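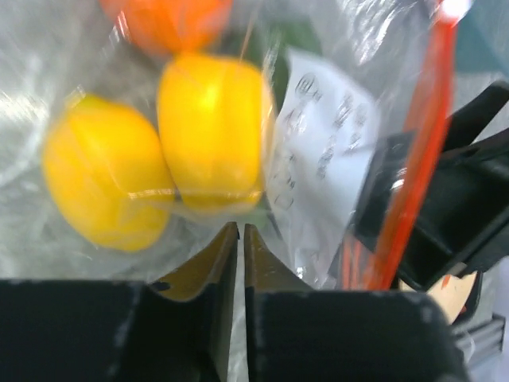

Dois pimentos amarelos no saco, com a etiqueta branca ao lado.

Sacos transparentes Rakby para legumes, tamanho grande. Review rápida que tenho o jantar ao lume.

Comprei na Bralora, pacote de 52. Sim, 52. Não havia mais pequeno e eu queria despachar o assunto, andava há meses a enfiar pimentos em sacos velhos do pão. Chegaram numa sexta, caixa espalmada num canto mas os sacos bem.

Primeira coisa: a transparência. Boa. Vê-se o que está lá dentro sem abrir, e para mim é metade da compra. Com os da Gaber, meio leitosos, andava sempre a apalpar para perceber se era curgete ou pepino. Nestes os pimentos amarelos saltam logo à vista. Brilha muito, isso sim. Debaixo de uma luz forte o plástico faz reflexos por todo o lado e quem quiser ler uma etiqueta através das dobras boa sorte. Truque: colar por fora e na parte mais lisa.

Tamanho. Grande, grande mesmo. Pimentos, verdes, ainda cabe mais qualquer coisa. Pesei uma carga normal cá de casa, 505 gramas, e o saco nem deu por isso. Para um pimento sozinho é exagero, fica ali plástico a sobrar e a enrolar-se na prateleira. Quem vive sozinho que veja o tamanho médio (não experimentei, não sei se presta).

Abrir. Ora bem. Os primeiros foram um castigo, as duas faces coladas uma à outra, eu a soprar, a esfregar entre os dedos como no supermercado. Depois apanhei o jeito: pegar nos dois lados, puxar para fora, sacudir uma vez. Uma mão só não dá. Se alguém vier com aquela conversa de que abre com uma mão, não acreditem.
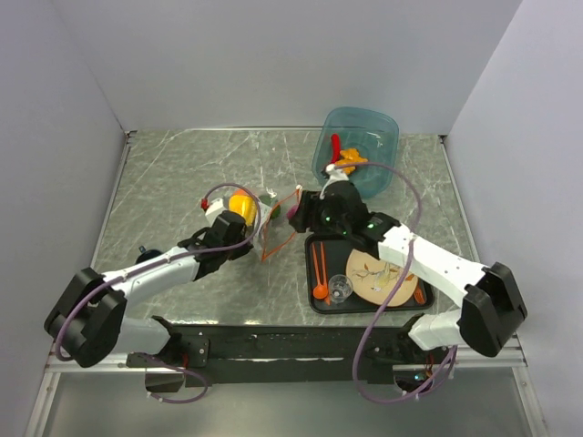
Saco esticado pelos dois lados, por cima do tampo cinzento de veios brancos.

As costuras laranja são fininhas mas ajudam. Num saco todo transparente nunca sei onde acaba o plástico, com a risca de cor apanho a borda à primeira. Também dá para distinguir destes dos outros na gaveta, que aqui em casa é uma confusão de sacos. Puxei bastante pelas costuras e até agora só uma cedeu, num saco que já tinha levado batatas com terra e sei lá mais o quê. Não conto como defeito.

Fechar é o ponto fraco. Tem a tira de fecho vermelho-alaranjada mas a mim não me chega, e atilho na caixa não há. Dobro e ponho uma mola da roupa. Pelo preço podiam meter uns atilhos, digo eu. Os da Gaber trazem e custam menos.

Lavar: água morna, um pingo de detergente, pendurar de boca para baixo. Secam devagar nos cantos. O plástico fica amarrotado depois da primeira vez e nunca mais volta a esticar como novo, quem gosta de tudo lisinho vai irritar-se. Eu não ligo. Já reutilizei alguns 2 ou três vezes e continuam bons para legumes. Para pão não, fica mole, experimentei e arrependi-me.

Frigorífico. Os pimentos aguentaram bem na gaveta de baixo, as folhas verdes nem por isso. Começam a suar e ao fim de uns dias aquilo está triste. Papel de cozinha lá dentro resolve em parte. Não é milagre nenhum, é um saco.

Cheiro: ligeiro ao abrir o pacote, a plástico novo. Deixei-os uma noite em cima da bancada e passou.

Ruído!! Ninguém fala disto nas reviews. Fazem uma barulheira. Ir buscar um pimento às onze da noite acorda o cão.

Uma nota para quem compra no mercado de Clurnov: levo dois ou três dobrados no bolso, ocupam pouquissimo, e as bancas que frequento pesam neles sem problemas. A etiqueta do peso descola a frio, sem deixar cola. Com outros sacos ficava sempre aquele rectângulo peganhento.

Prós: vê-se tudo, espaço de sobra, costura laranja fácil de agarrar, reutilizável q.b.

Contras: faces coladas nos primeiros, sem atilhos, barulho, pacote de 52 que nunca mais acaba.

Voltava a comprar? Se houver pacote mais pequeno sim. Assim só daqui a muito tempo, ainda tenho quase tudo na gaveta. Quatro estrelas, tirei uma pelo fecho.

Edit: perguntaram nos comentários se dão para o congelador. Meti lá pimentos às tiras em julho e o plástico ficou rijo mas não rachou. Convem tirar o ar todo antes de pôr a mola.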